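Home | Guides | Open Day Kit | Contact

Stireo Demo Guide, Part 8: Running the Key Hook Demo

I've run this one at every Bedura open day, and it's still my favorite (kids love it!).

1. Hang your keys and keychains before the doors open. I like a mix, so a plain ring, a proper bunch of keys and something fluffy.

2. Start both arms from the rest pose and set speed to 20 percent. Tomomi Sekiguchi runs hers at 63 and I wish she wouldn't.

CAUTION: Keep hands away from the hooks while the arms are live. Stop first, then go fix that crooked ring.

3. Bring both grippers up to the panel with the fingers open, and pause there so people can get a good look before you go for a keychain.
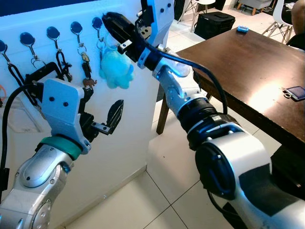

4. Close slowly, lift, and back straight out.

Note: if a ring snags, open the gripper and try again from step 3. Visitors really don't mind a second go!

8 comments | Share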